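New bench rules for small robot arms take effect at Clovedstead

June 8, 2021

I've been grumbling about tabletop robot arms and the lack of any shared rules for them for so long that my friends change the subject. So I'm pretty happy to report that Clovedstead, the shared workshop a lot of us around here use, has finally put a real set of rules in writing! They cover every small arm in the building, and they start today.

The rules were drafted by Hadi Karam, with a good deal of red pen from Mathis Texier over at Cosusine (he's been writing machine safety sheets for years and he does not like the word "should"). The draft went out to members in May, and 415 comments came back. I read a lot of them. Some were very long.

The part I was most curious about is the section on handling things people own, like phones. Up to now everybody had their own idea of what was okay.

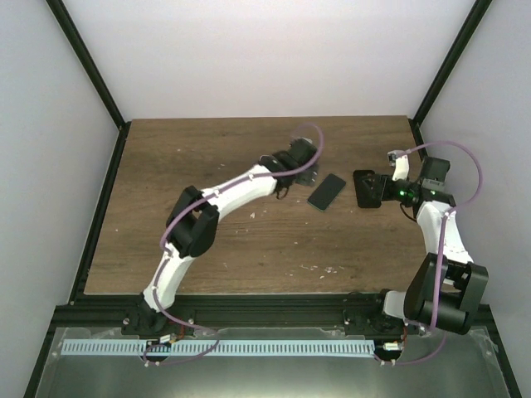 Two arms and a phone on the bench at Clovedstead.

So what do the rules say? There are 23 of them and I won't go through the lot, but a few are worth knowing before you book a slot.

If two arms share one bench, you have to write down which one gets to move first, and both have to stop on the same button. Sounds obvious, right? Mathis told me it was the rule that drew the most arguments, mostly from people who run their arms off separate computers and don't want to rewire.

Cables get their own page. They have to be held along the arm with enough slack for the full reach, and you check them by moving the arm slowly through its whole range before the first job of the day. I'm guilty of skipping that one, I'll admit.

Then there's grip force. Anything with a glass face has to be tried first at the lowest setting the gripper has, and you go up in small steps from there.
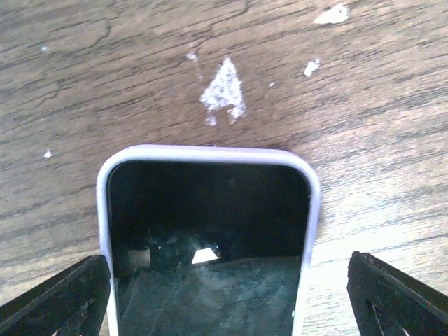
The same section says to look at the finger pads before each session and log any wear, with a date and your initials. Hadi wanted a fixed limit, so that pads get swapped after 2,000 closings no matter how they look. That went in, though members who keep a good log can ask for longer. Personally I'd have kept it strict, but I can see why people who pay for their own pads pushed back.

There's also a short bit on clearing the work surface between jobs, and one on who pays if a phone gets scratched. (The person running the arm, unless the owner signed the form. Sign the form only if you mean it!)

Tukerlow, the workshop across the river, plans to try the same rules over the summer, and Dimitriou has asked for a copy for its training room. Printed copies are at the front desk, and the log sheets are in the rack next to it. Members have until the end of the month to read the rules and sign, and after that you can't book an arm without a signature on file.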